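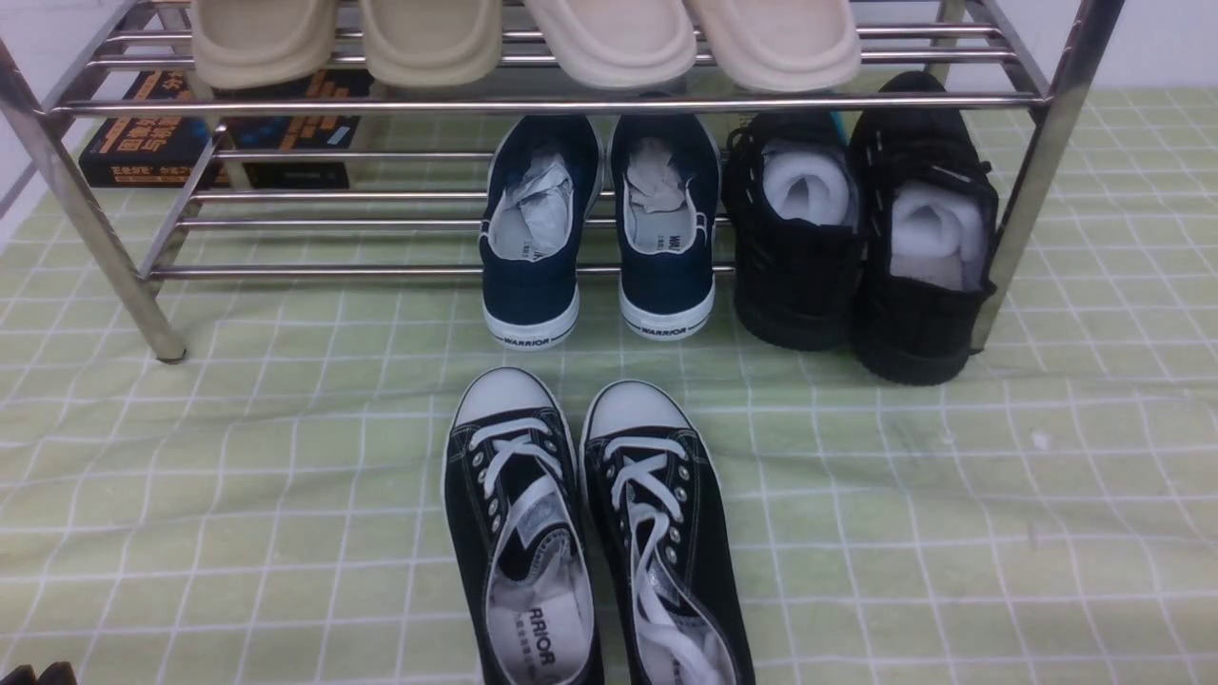 *Shoe rack with footwear on the upper tier, at the lower rods and on the cloth in front.*

**Clestora** is a software stack for tabletop and floor-level manipulation, covering perception, grasp planning and motion control. It was written by Kenta Sakai as a rewrite of an earlier planner, Zorach, and is used mainly for household sorting tasks such as shoe arrangement. The current branch is version 2.

## Perception

The perception module takes one head view and one wrist view per planning cycle. Head frames are used to propose objects and group them into pairs. Wrist frames are used to refine the pose of a single target during approach. Thin reflective parts, such as chrome tubing, return unreliable depth and are fitted as cylinders from their edges in the color image.

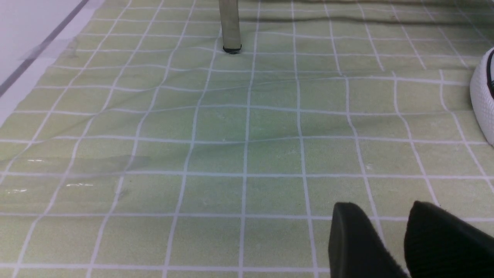

*Wrist view with the gripper open; a metal leg with a black foot cap stands on the grid cloth.*

The support surface is modeled as a height field instead of a plane. Zorach assumed a flat floor, and creased cloth caused it to stop the fingers early or press into the surface. Clestora keeps the field at low resolution and updates it only inside the approach corridor. Glare is masked before the fit.

## Grasp planning

Candidates are sampled along the rim of the shoe opening and scored for finger clearance, collar thickness and distance to neighboring objects. Up to 2,000 candidates are drawn per target. The best 8 go to the motion planner, which returns the first one with a collision-free path.

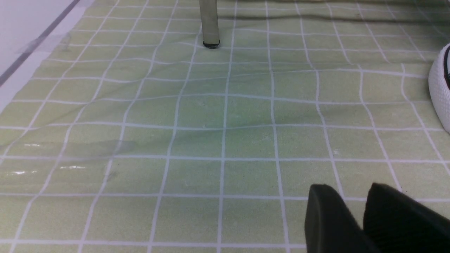
**Why does the planner prefer the collar to the toe?**
The collar offers a thin edge that fits between parallel fingers, and a grasp there leaves the sole free for placement.

## Control

Clestora runs a joint impedance controller through the Trirent driver layer. Stiffness is lowered in the last stage of approach and raised again once contact is detected. Collar grasps often leave a shoe at an angle, as with the black athletic shoe held at its opening beside the canvas pair, so the tilt is estimated again before any transfer motion is planned. If the estimate fails, the controller holds position and requests a new head frame.
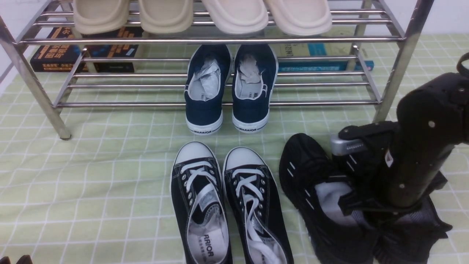 Pair matching runs as a separate process and does not block control. Each detected shoe receives a descriptor built from sole color, upper material and any legible print. Print alone is a weak cue: the navy shoes under the rack and the black sneakers in front both carry WARRIOR lettering, and the matcher must fall back on upper color to separate them. Unmatched items are left in place.

## Tooling

Logs are stored in the Cloutier format, which keeps both camera streams and joint states on one clock. A replay tool steps through a log and reruns any module against the recorded input. The viewer draws rejected grasps in gray and lists the term that ruled each one out.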